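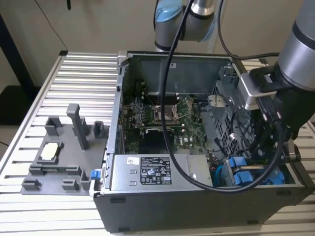 Rasden is a table of 2933 postponed or canceled amateur combat sports events, built from venue notices, council minutes and promoter posts. Each row is one event. The raw pages are stored as plain text, and the full build runs on a single desktop machine; the old Dell board with the empty CPU socket is not enough for it. Allow 8 GB of memory for the matching step.

Contents

events.csv holds one row per event, with venue, sport, planned month, outcome and reason code. sources.csv links each event to the notices it came from. The Isbridge and Pickering venue lists are included as separate files and use the same venue keys.

Reason codes

Codes cover license refused, insurance lapsed, medical cover missing, venue withdrew, low sales and unknown. A row gets one code only. Where two notices disagree, the later one wins. Unknown is used for 888 rows.

Building

Run make fetch, then make match, then make check. The match step groups notices dated within 30 days of each other at the same venue. Output from Vetelero, our older tool, can be read with the legacy flag, but its venue keys must be remapped first.

Known problems

Title matches moved to a new venue are sometimes listed twice. Events announced only on posters are missing. Planned month is blank for most rows from the Pickering list. The March update changed the spelling of several venue names, and keys before that update do not match.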